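The Longest Way to Move a Bottle of Soap

Teaching a robot by hand is sold as the easy part. After two days at Dernside, I have my doubts.

The pitch goes like this. You don't write code. You take hold of a controller, the arm copies you, and after enough tries the machine has the hang of it. Kostiuk, the company behind the controller used at Dernside, calls this "teaching the way people teach." I have taught two children to wash dishes, and I didn't need a spreadsheet.

Dernside rents the upper floor of a former print works in Kurnthorpe. Its kitchen project started in December, and by the time I visited it had collected 1,366 demonstrations, each one a person steering an arm through some small chore. The things on the table come from an ordinary kitchen: a tray, a pump bottle, a steel bowl.

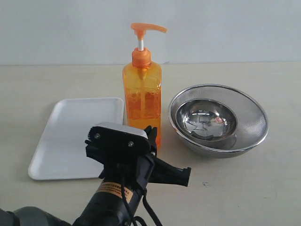 What the number leaves out

I asked how many of those 1,366 were any good. The answer took a while to arrive. A total of 409 had been thrown away, for reasons that ran from a dropped connection to "operator hesitated." I pressed on that last one. Hesitation, I was told, gets learned along with everything else. If the person driving stops to think, the robot may end up stopping too, in the same spot, with nothing to think about.

So the operators practice not hesitating. They rehearse a move, then record it, then record it again with the tray turned a little. After an hour at the controls my own wrists ached, and I had produced four runs that anyone wanted to keep. My trouble was depth. Working from a screen, I could never tell whether the fingers were beside a thing or in front of it, and I kept creeping up on the table like a man parking a borrowed truck.

The people who do this all day are much better than I was. They are also paid by the hour, and I've yet to see a sales brochure that mentions them.
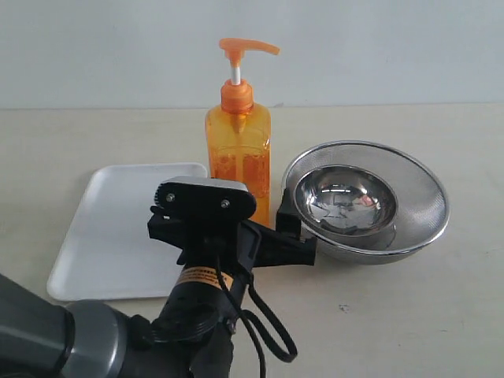 The Juldale problem

Dernside has a second site, at Juldale, with the same model of arm and a different table. The skill that had been taught in Kurnthorpe was copied over last spring. It was tried 127 times in the first week, and the staff were frank that most of those tries went badly. The lights were different. The table was an inch lower. They went back to collecting, and the new target is 2,000 demonstrations - for one chore, in two rooms.

Defenders of the method say this is a matter of scale, and that at some point the examples will cover enough of the world. Maybe so. I have heard the same thing about self-driving cars for most of my working life.

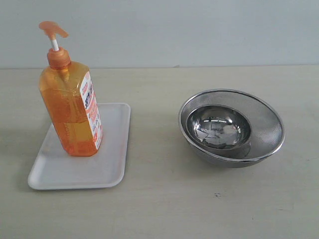
My own kitchen is a worse test than anything I saw in Kurnthorpe, and I would guess yours is too. The sink is full, the light is bad after four o'clock, and things get put down wherever there's room. Dernside's table at least has gaps you could get a hand into. Even so, it holds a small steel bowl sitting inside a mesh strainer, off to one side, shiny enough to throw back a bent picture of the room. A child would lift that bowl out without a thought. Asking a camera to find its edge is a harder request, and the honest people at Dernside say as much when the sales side is out of earshot.

I don't think the work is a fraud. By my second afternoon I had watched the arm do a few things on its own that I couldn't have programmed in a year. But "just show it" is a strange name for months of showing, and whoever buys one of these should ask who'll be doing the showing once it's in their building.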